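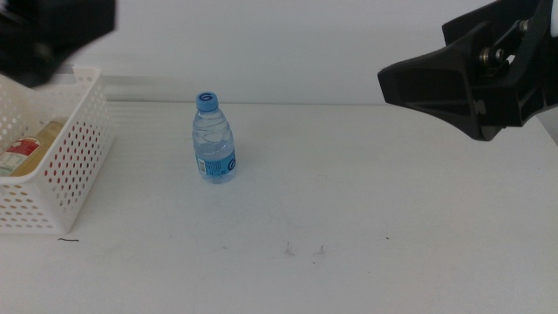

Prellomwood drinks and basket sort, progress to end of July

For: Vibeke Stougaard
From: Natalia Palacios

Quick one, full figures to follow when Heriberto is back Tuesday.

Where we are. 528 bottles sorted and put in baskets so far, against the 2000 in the plan. Behind, yes. First fortnight went mostly on getting the tables up and deciding what goes in with what. Pace is much better now.

Water. Small bottles only from here on, the big ones kept toppling. Stood upright, cap on, label left on so the barcode can be read. Refugio wanted labels off, we tried it for a morning and lost track of which batch was which. Labels stay.

Baskets. The white plastic ones with the holes are fine, easy to rinse. Have 30, could do with more but not urgent. Anything that won't stand goes in on its side.

Tables. White tops show every mark, which is good for checking but they do need wiping more than once a day. Smudges, hairs, bits. Added to the end of day list, not allways getting done. Will chase.

Money. Under on supplies, over on van hire. Irkum invoice still not in, have asked twice.

Still to do
Second room at Ventura, keys promised
Shelf labels
9 boxes from Clollinell not opened yet
Melquiades to redo the stock sheet, the old one has two colums for the same thing

Need from you: a yes or no on moving the supplies underspend to van hire. By Tuesday if poss.

Natalia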